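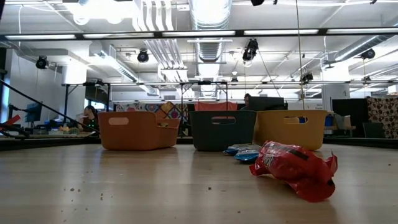
Martim Calado wrote under my last post that a two-finger gripper with hard pads will never be good for snack bags, and that I should stop being stubborn and buy a suction cup like everybody else. I have thought about this comment longer than I want to admit. He is partly right. So I spent the past weeks putting the same bags through two grippers, and I promised to write down what I found, also the parts where I look foolish.

First, what I compared. The Brelero is a parallel gripper, electric, with flat fingers that I covered with a thin rubber. It weighs 770 grams with the coupling, and my arm feels every one of them when it is stretched out to the far side of the table. The Panov is a single suction cup with bellows and a small pump. Both were driven from the same Homport controller, with the same speeds and the same approach height. I changed only the tool and the grasp point. The task was simple: take a bag from the table, put it into the correct bin, go back.

I gave each gripper 500 attempts, and I repeated an attempt only if I had made a mistake myself, for example if I forgot to open the air.

The Panov was much better when the packets lay flat, as the blue and silver ones like to do. The cup comes down, the film is pulled in, and the packet goes up without drama. When two packets overlap it still works, but you must choose a point on the upper one well away from the edge, or the air escapes between them and you hear that sad whistle.

Then come the crumpled bags. A glossy red package with many wrinkles is a very difficult surface for one cup. Every fold is a small channel for air. If the bag is well filled, you can push down a little and the film becomes smooth under the cup for a moment. If it is soft, pushing only makes new wrinkles. I tried a bigger cup and it was worse, which surprised me. A smaller one was better, but then it dropped the heavier bags during the turn.

The Brelero had the opposite character. It did not care about wrinkles at all. It liked the crimped ends, where the film is stiff and stands up a little, and my best results came when I let it pinch there instead of in the middle of the bag. In the middle it often squeezed the contents away and closed on nothing. With flat packets it was really poor. The fingers must go almost to the tabletop, and a difference of 3 millimeters in height decides if you get the packet or only scratch the wood. I have now some scratches.

The camera deserves a paragraph of its own. I use a Pinto depth camera and I was proud of its pictures until I worked with shiny film. The light strips over the table make white spots on the wrinkles, and in the depth image these spots become holes, or even small mountains which do not exist. The tabletop reflects a little too. I lost two evenings searching for an error in my calibration, and the calibration was good. What helped was to take the depth from the border of the bag and ignore the bright pixels completely. It is not elegant, but the grasp height became stable.

Another small lesson was about color. I use an orange, a green and a yellow bin, and I chose them in the shop only by what was cheap. My first color threshold confused the orange bin with the red package under some lighting, so the arm went with great confidence to pick up the bin. It got the finger on the rim before I reached the stop button. Now the bins are fixed positions in the program and the camera has no opinion about them.

And please wipe your table! Crumbs look innocent, but a crumb under the lip of a suction cup is enough to lose the vacuum. I found this out very late in the test, so I think that the Panov deserves a few more points than I gave it.

So, Martim, here is my answer. For flat packets I would buy the cup again. For crumpled bags I stay with the fingers, stubborn or not. The log has 2,888 lines, with all the practice runs and the approaches that I stopped by hand, and I am cleaning it so that others can read it without my private comments in between. Some of these comments are not polite.

In September I would like to try both tools on one wrist. The weight worries me, and also the hose, which already catches on everything when the last joint turns. If somebody has a nice way to guide a hose along a small arm – without tape, I have used enough tape – please write to me below.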